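Two arms, one rack: a shared workshop build
Speaker notes, Wulan Sinaga, 2024-04-11

Opening. Name the build (Stirovach) and say who did what. Dimas Kwok did the wiring and the controller, Fadime Uçar wrote the motion code, I did the table and the calibration. Budget line only if asked.

First point: why two arms on a bench this small. The reach envelopes overlap over the middle of the table, and most of our faults came from that overlap. Mention the 38 logged stops in June and move on.
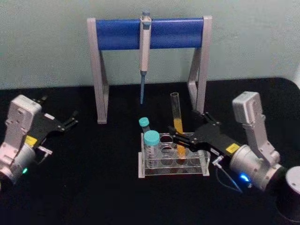
Insertion is the hard step. A tube has to arrive vertical over the hole, and our tolerance at the rack is 2 mm. Lateral error we can correct from the camera. Tilt is worse, as the fingers are parallel and grip a round wall along a narrow line. Point out the right arm holding the glass tube over an open slot, with the two capped tubes as its nearest obstacles. The left arm is idle with its gripper open. Clear acrylic also gives poor edges, so the rack position is taught by hand and stored.

Pause for questions on teaching.

Second point: clearances. The pipette stand sets the back limit. Approach height is fixed at 20 mm above the rack plate, and speed drops for the last 7 mm – Fadime can explain the ramp.

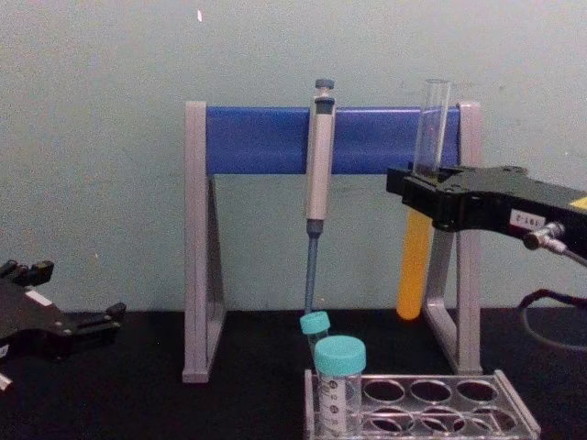

Right gripper closed on the glass tube, pipette stand behind.

Third point: cables. Strain relief at the gripper connector needs doing again. Leave enough slack for full wrist rotation, then check it at both joint limits. Zulkifli Sumampouw has a clip design for this; ask him to stand up.

Close with the parts list and the address for the code.

3 comments · 12 shares
Contact the workshop | © Firel | Back to top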